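stalls on the insertion, the operator tends to back off and try a slightly different angle, and a policy trained on that recording learns the backing off along with everything else.

4.2 Collecting the card-handling demonstrations

We recorded two sets of demonstrations for the graphics card task. In the first, the operator guided the arm by hand. In the second, the same operator worked by remote control using the Beltirance interface. Each set held 100 attempts, all of them on desktop towers laid on their sides, with the loose parts kept in a moulded grey tray beside the case.

The case usually made for remote control is that the robot sees what it will see at run time, with no human arm in the way. We accept the first half of this. We are less sure it is worth what it costs. The operator can't feel the card touch the slot, and has to judge contact from the camera views alone. Lotte Van Rooij, who did all of the teleoperation, had 13 hours of practice before we kept any data, and her recordings from January still show long pauses just before contact. We left the pauses in. Trimming them made the motion look much better and did nothing we could measure for the trained policy.

Hand guiding was quicker and felt more natural. It was also harder to use. A person pushing on an arm applies forces that the arm will never have to produce by itself, and the recorded joint data does not separate the two. The Plerier correction is meant to deal with this. In our hands it helped on 7 of the card positions and made the rest slightly worse, so we would hesitate to call it a solution.

Both sets used the same wrist camera and the same fixed views. Figure 3 gives one wrist view and two fixed views.

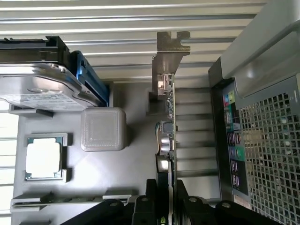
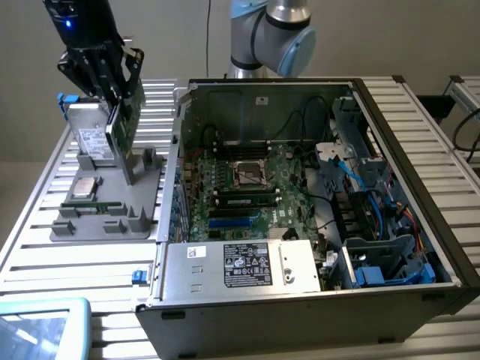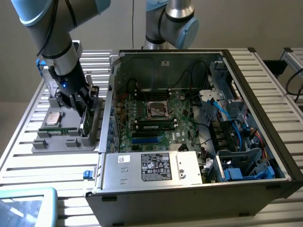 Figure 3. Card handling at the open tower, from the wrist camera (first) and from fixed cameras (second and third). The card is held upright between the gripper fingers in all three.

Myroslav Kushnir, reading a draft of this section, objected that we had been unfair to teleoperation. Most of the hesitation, he wrote, would go away with force feedback at the operator's end, and a lab that compares a good arm with a numb joystick has mostly measured the joystick. He would also have liked to see more than one operator before any claim was made about either method. We agree with the second point and have softened our wording. On the first, we would want to see the recordings.

Search papers Enter keyword or author Go

Related items
Stukico: a parts tray for repeated assembly trials
How many demonstrations are enough? A second look
Dovhaniuk grasp logs, release notes

Contact | Copyright and reuse | Back to top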